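Kokholm Shared Workshop - Members' Meeting
Minutes, Mar 19, 2023

Minutes of the last meeting were accepted with one correction: the paint order was $686, not $668.

1. Dishes
Plates and bowls are still being left on the work tables overnight. Agreed that everyone clears their own before leaving. The plates stay in general use. A proposal to buy 100 paper ones was voted down, 3 in favor.

2. Shelving
The metal shelving needs sorting. Anything without a name on it goes to the Cheng Street store at the end of the month. Movura has offered a second unit and will hold it until September.

3. Floor
Cables are to be kept out of the walkways where possible. Sweeping stays on the weekly list - no change.

4. Tables
Members asked for one table to be kept for food only. Left open until the layout is settled.

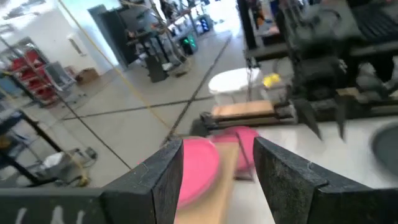
Item 1: pink plates by the white tabletop, shelving behind.

5. Other business
Grosteo to be asked for a new price on trash pickup. Key deposits are due by the next meeting.

Meeting closed.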